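**Getting marker off a knotty wood tabletop?**

*bircombe_attic*

My craft table has a light wood top with lots of grain and little knots, and I've managed to get blue marker on it. Two short lines and one big smudge from my sleeve. Plain water did nothing! I love this table and I'd like to keep using it for lettering. What do I try first, and how do I stop doing this?

---

*tavares_makes*

Rubbing alcohol on a soft cloth, and go slowly! Dab, lift, turn to a clean bit of cloth, dab again. Try it underneath the table first, as some finishes go cloudy. If the top is bare wood the ink may have sunk in, especially around the knots, and then you're into light sanding along the grain (I start at 200 grit and it comes up so smooth). Wipe the dust off before you put any oil or wax back on.

---

*Cinitz679*

sand it

---

*trakier_letters*

Seconding the alcohol, it got a whole alphabet off mine! For the "how do I stop" part, I keep a folded cloth on the table whenever the markers are out. Pens get wiped on it, my hand rests on it, and the caps go back on before I reach for anything else. An old pillowcase cut in four is perfect, and you can wash it over and over.
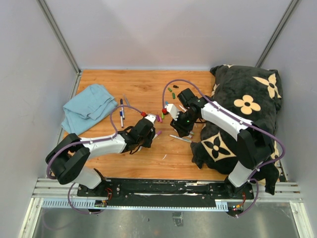
*Blue cloth on the left, two capped markers next to it.*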